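4.2 Small toys and the containers they end up in

Of the 381 tidying episodes in our home diaries, 159 took place on a bed. We had expected the floor to come first and the table second, and we were delighted to be wrong, as the bed turns out to be a wonderfully rich place to study how people sort small things. It is soft, it is at a handy height, and whatever is tipped out on it tends to stay in one heap. Households in the Savico group used the bed most of all, and those in the Ustham group least, a difference we return to in Section 5.

The bed heaps are mixed in a way that floor heaps rarely are. Building bricks and cars dominate on the floor. On the bed, toys share the space with hair things, beads, card cases and the odd jar from the bathroom shelf, and the person tidying has to decide whether all of this counts as one kind of thing or several. Food packaging is very often part of the answer. Biscuit tins were the most popular toy container in the Gomico interviews, and parents spoke of them with real fondness: they are the right size, they stand up by themselves, and a child can find the same one again by its colour. 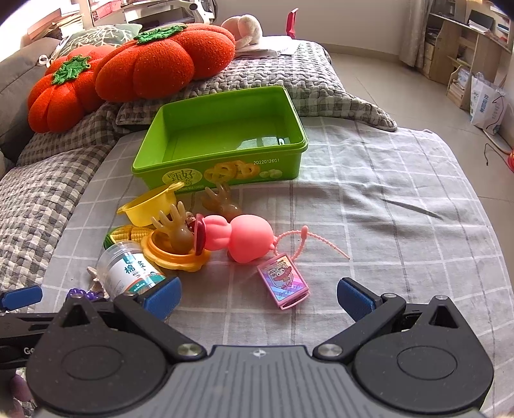
Our coding scheme had to cope with this variety. The first version, adapted from the Erraji list of household objects, gave each item a single label based on what it was made for. That worked badly. A biscuit tin was coded as food packaging even in homes where it had held toys for years, and a bowl from a play kitchen was coded as a toy even when beads were being kept in it. In the second version each item has two labels, one for what it was made for and one for how it is used during the episode. The two labels differed far more often than we had guessed, and these cases gave us some of the most enjoyable discussions of the whole project.

We also added a separate code for soft and bendy items. Rubber figures, stretchy hands and the like do not stack, and they roll or flop when put down on bedding. People deal with them in one of two ways. Some drop them in first and let the stiffer pieces settle over them; others save them until last and lay them on top, where they can be squashed down. Children in the study nearly always did the second, and several gave the figure a proper place to sit – a lovely detail that a simple count of items put away would have missed altogether.

A shallow container changes the task again. With a deep tin, the work is finished when everything is inside. On a tray or in a lid, the items stay in view and people go on arranging them, moving a piece from one corner to another and back. Figure 3 shows a green tray with larger soft things around it. Cushions and plush toys were hardly ever sorted with the small pieces in our diaries, and we coded them as surroundings unless they were moved.

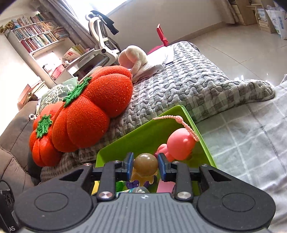
Figure 3. Small toys on and around a lime-green tray, with pumpkin-shaped cushions to the left and a plush bunny behind.

Some 80 of the bed episodes included at least one change of container part of the way through.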